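Folding testers wanted, Sillow household trials

Every few months somebody sells a method that promises a shirt folded in two seconds. We doubt most of them. We want people who fold on a bed, like the rest of us, and will say so when a method is a waste of time.

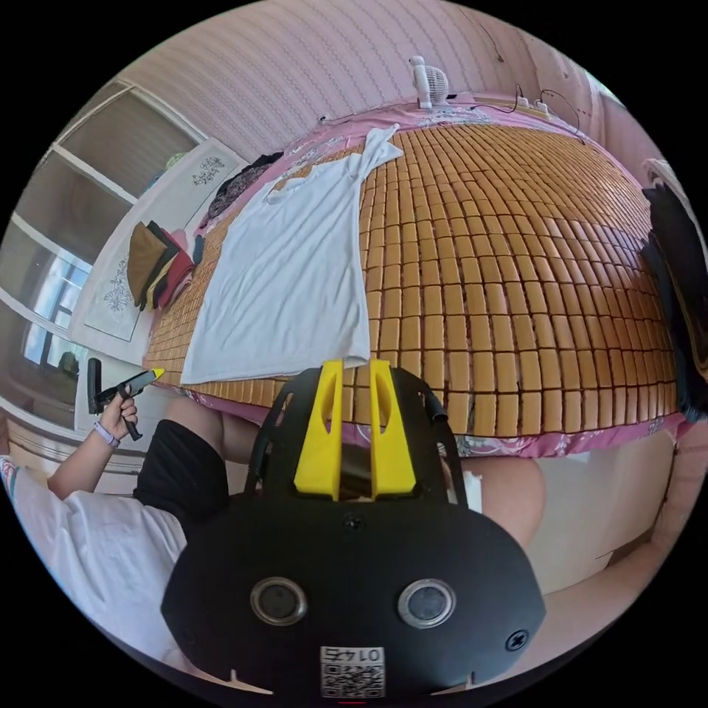
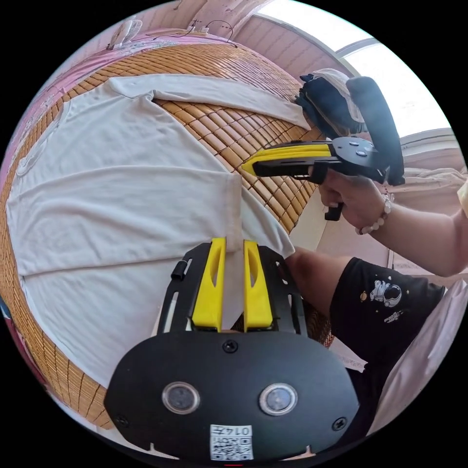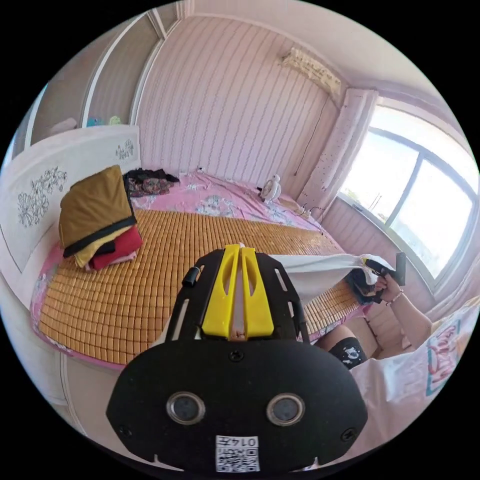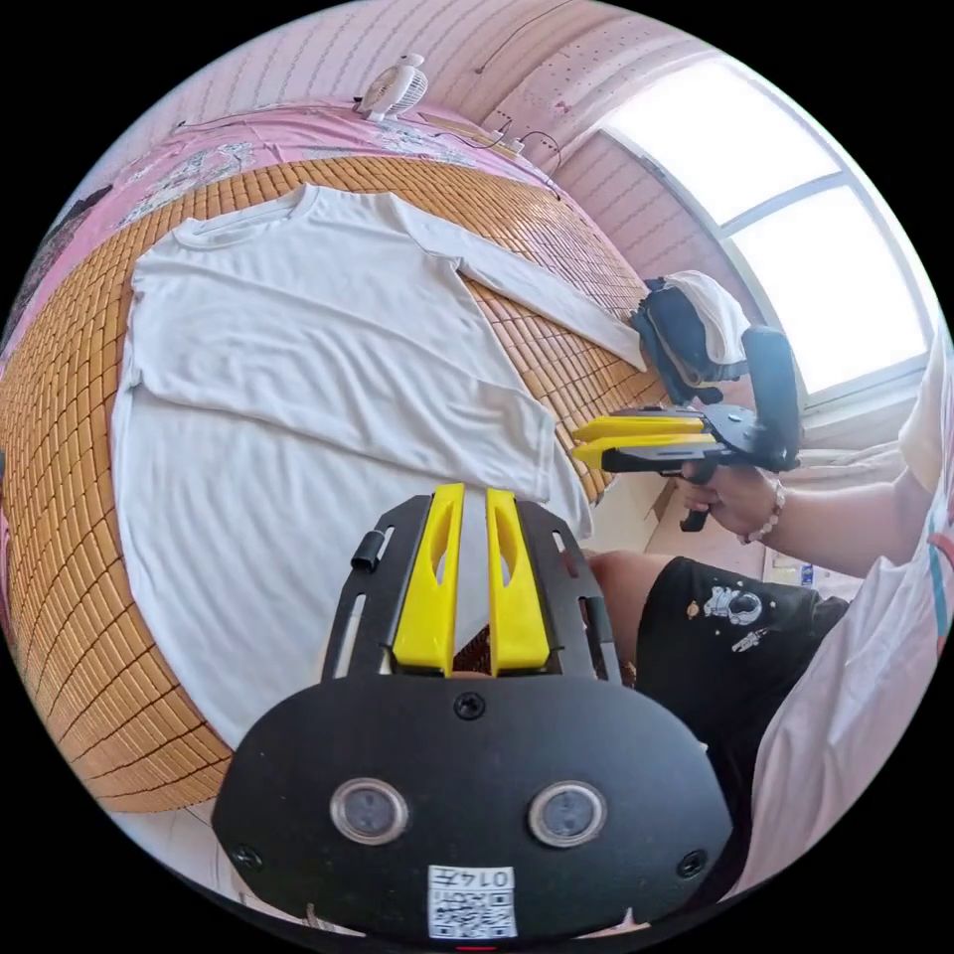
Bamboo mat over a pink sheet, clothes on top.

What we ask

Two sessions in September, 30 shirts each, short and long sleeves. Bring your own laundry. No experience needed, and a blog about tidying won't help you.

Pay

A flat 700 for both sessions, paid afterward. No bonus for liking the method.

Write to Halina Kołodziej at Sillow and tell her how you fold now.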